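Robotique de service > Supports de cours > Séance 4

Évaluer un kit de préhension du commerce : le cas de la pince manuelle Zukov

Objet de la séance

Nous étudions aujourd'hui un produit vendu tout fait, le kit Zukov, distribué chez nous par la société Bulo. Il s'agit d'une pince à deux mâchoires, que l'opérateur tient à la main pour enregistrer des démonstrations de gestes. La version « robot » de la même pince se monte ensuite sur un bras. Le but de la séance est d'apprendre à lire une offre, et à poser au vendeur les questions qui manquent dans la brochure.

1. Ce que contient l'offre

Le kit de base coûte 1 129 euros hors taxes. Il comprend une pince, deux jeux de patins souples, la poignée et le câble. Le kit double, pour travailler avec les deux mains, est proposé à 2 648 euros. Vous remarquez que ce prix dépasse deux fois le prix du kit simple : la différence vient de la licence Cloline, le logiciel qui synchronise les deux enregistrements. Cette licence n'est pas détaillée sur le devis, il faut la demander.

2. Les patins

Le patin est la pièce qui s'use le plus vite. Le fabricant annonce 2 000 fermetures avant remplacement. Cette valeur est donnée pour un objet rigide et sec. Pour les emballages minces (films, sachets, cartons aplatis), le patin glisse souvent contre la table avant de pincer, et l'usure n'est pas la même. Dans notre essai, nous avons changé le premier jeu plus tôt que prévu, mais nous n'avons pas assez de mesures pour donner une valeur.

3. L'essai « tri de déchets »

Tâche : prendre des emballages vides sur une surface basse et les déposer dans une corbeille ronde. Nous avons conservé 137 démonstrations. Les points à noter dans votre grille :

- l'angle d'approche, surtout quand l'objet est plat ;
- le nombre de reprises avant une prise stable ;
- la hauteur du lâcher au-dessus de la corbeille ;
- la fatigue du poignet, à relever toutes les dix minutes.

Le nappage de la surface change beaucoup le résultat. Sur un tissu, le bord du patin peut prendre l'étoffe avec l'emballage. Notez donc toujours le support.

4. Comparaison avec Prydderch

Le modèle Prydderch a une course plus courte et une poignée mieux équilibrée. Il accepte mal les objets larges. Pour un laboratoire qui travaille seulement sur des petites pièces, je le conseille quand même. Pour des tâches ménagères, je préfère Zukov, avec la réserve des patins.

Travail à rendre en juin : une page, avec votre choix et le calcul du coût sur une année, consommables compris.
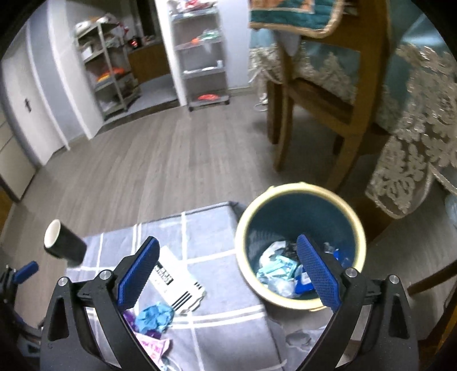 Faut-il acheter la licence Cloline si l'on travaille avec une seule pince ?

Le kit simple enregistre sans cette licence. Elle devient nécessaire au moment où l'on veut synchroniser deux pinces, et on peut l'ajouter plus tard au même compte.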